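Teaching Laundry: A Year of Folding at Wukura

Wukura washes, dries and folds for 300 households, and the folding has always been the part that wore people out. For the past year our crew has been showing grippers how clothes behave, and I've loved watching the work change along the way! The pictures are from one of our home sessions, in a real bedroom with real clothes. 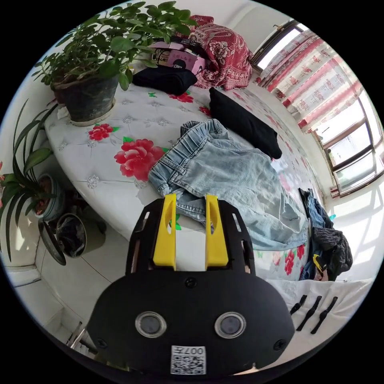 Light blue jeans between the yellow fingers, with black folded clothes farther up the bed.

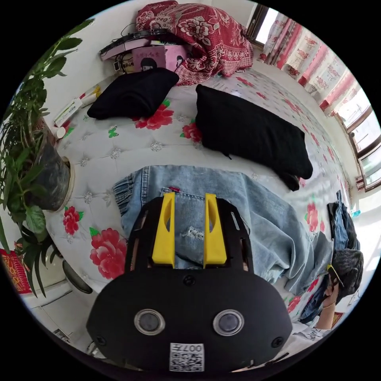

Denim again, and a hand reaching in toward it from the right. 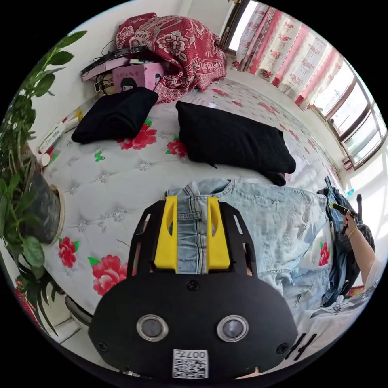
A faded denim jacket. Collars, plackets and pockets make these a whole lesson of their own.

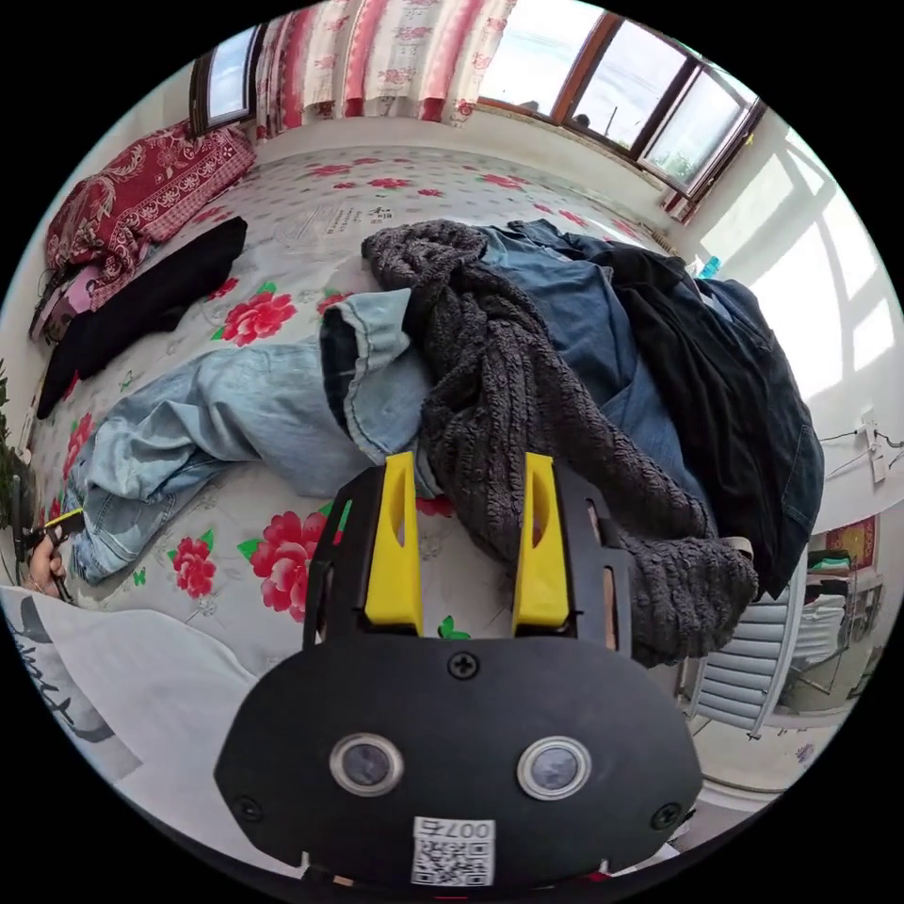
The mixed heap – knitwear, jeans and more denim in one pile. My favorite kind of problem.

Séverine Texier runs the Milton shop, where she folded by hand for years, and she now plans the home sessions. She picks the clothes, decides how messy the pile gets and tells the software people when they're wrong (they've learned to listen). Her notes on denim alone fill 20 pages, and I've read every one of them.

Over at Jatside, the bigger shop, the folding shift used to run straight through to closing. Folders now spend 60 minutes of each shift on sessions like these and the rest on sorting, mending and the odd pieces that still need a person. Wrists are happier. The mending table, which used to be one lamp and a tin of buttons, has three people at it most afternoons, and customers have started bringing in coats just for that!

Sweaters are still hard. So is anything with a drawstring. We've logged 2,008 folds so far, and the Sowah shop joins us in September, with a lot of baby clothes – tiny sleeves, here we come.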